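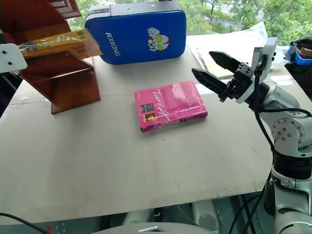 Robots and Rules

A robot arm is a machine that can move things from one place to another. Some arms are as big as a car and lift heavy metal parts. Others fit beside a table and pick up small things, like a book. Big or small, every robot arm needs rules.

Why does a robot need rules?

A person picking up a book can feel if something is in the way. If your hand bumps a friend, you stop. A robot arm only stops if it has been built and programmed to stop. It does not know what a friend is. The rules are there so that the people near the robot stay safe, and so that the things it handles do not get broken.

Some rules are for the robot and some are for the people who work with it.

Who writes the rules?

Many of them are written down in documents called standards. A standard is a set of instructions that a lot of people have agreed on. You use standards every day. Light bulbs fit into lamps because the companies that make them agreed on the size. Robot standards say things like how a robot should be stopped in an emergency and what must be checked before it is switched on.

A workplace can also add rules of its own. At the Woltville Robot Workshop there are 3 pages of them, and new workers read all 3 before they go near a machine.

The stop button

Look at pictures of factory robots and you will often find a big red button close by. It is called an emergency stop. When someone pushes it, the robot has to stop moving. The button is large so that it can be hit quickly, even with an elbow. After it has been pushed, the robot must not start again by itself. A person has to check that everything is all right and then start it on purpose.

Pascal Kröger teaches safety in Woltville. He asks every new worker to press the stop button on the first morning. "I want them to know what it feels like," he says. "Then they won't be afraid to use it."

Keeping a clear space

The area that a robot arm can reach is called its work space. In Woltville there is a yellow line on the floor 900 millimeters outside the work space. That is a little less than the length of a baseball bat. When the arm is moving on its own, people stay behind the line.
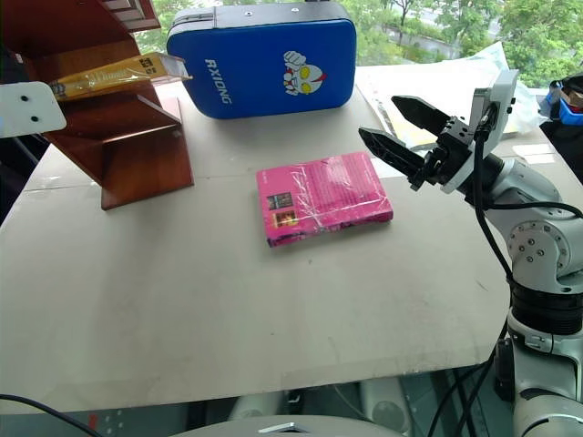
The things a robot has to pick up need some thought too. Shiny plastic wrap is a good test. Light bounces off it in bright streaks, and a robot that uses a camera can mix up a streak with the edge of the object. Plastic wrap can also be slippery. So one good rule is to try a new object at slow speed first, with a person watching.

Another rule is about squeezing. A gripper with two fingers should press hard enough to hold the object and no harder. A book can take more squeezing than an egg, but its cover can still bend. Workers set a limit for the force, and the robot may not go over it.

Writing it down

When something goes wrong, even something small, it goes in a notebook. The workshop in Woltville has over 237 notes in its book. Most are short – "dropped the box," or "cable caught on the table." Cables are a common problem. An arm that twists and turns can pull on a loose one, so they are checked every morning before work starts.

The sister workshop in Maltville keeps a notebook too, and the 2 workshops trade notes each December. If the same trouble shows up in both places, they write a new rule for it.

Words to know

Gripper: the part of a robot arm that holds things.
Standard: instructions that many people have agreed to follow.
Work space: all the places a robot arm can reach.
Emergency stop: a button that makes a machine stop moving.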